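Forum Prise de son – Microphones et préamplificateurs
Sujet : Remplacement du transformateur de sortie, Dervishi à ruban

u.ramanauskas
Madame, Monsieur,
Je souhaite recueillir l'avis des membres sur le remplacement du transformateur d'origine du Dervishi par le modèle Kadbridge. Le niveau de sortie me paraît insuffisant sur les voix parlées et le bas du spectre manque de tenue sous 50 Hz.
Cordialement,
Uldis Ramanauskas

atelier_wuda
Bonjour,
Nous avons procédé à cette modification sur sept exemplaires. Le gain est réel, mais la mesure ne fait apparaître aucune différence significative dans le grave. Il convient de vérifier au préalable la tension du ruban.

preampli7
Je ne partage pas cette analyse. Avec un préamplificateur Ginlow, l'écart dans le grave s'entend dès la première prise. L'impédance d'entrée doit être précisée avant toute conclusion.

atelier_wuda
Nos mesures ont été effectuées sous 10 kΩ. Nous maintenons notre position.

u.ramanauskas
Je vous remercie de ces précisions. Le ruban sera contrôlé avant toute commande.

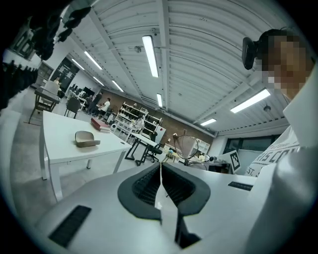
Les doigts de la pince, vus de près

preampli7
Bien reçu. Veuillez indiquer également la référence du câble employé et sa longueur.

u.ramanauskas
Câble symétrique Wuda, sept mètres.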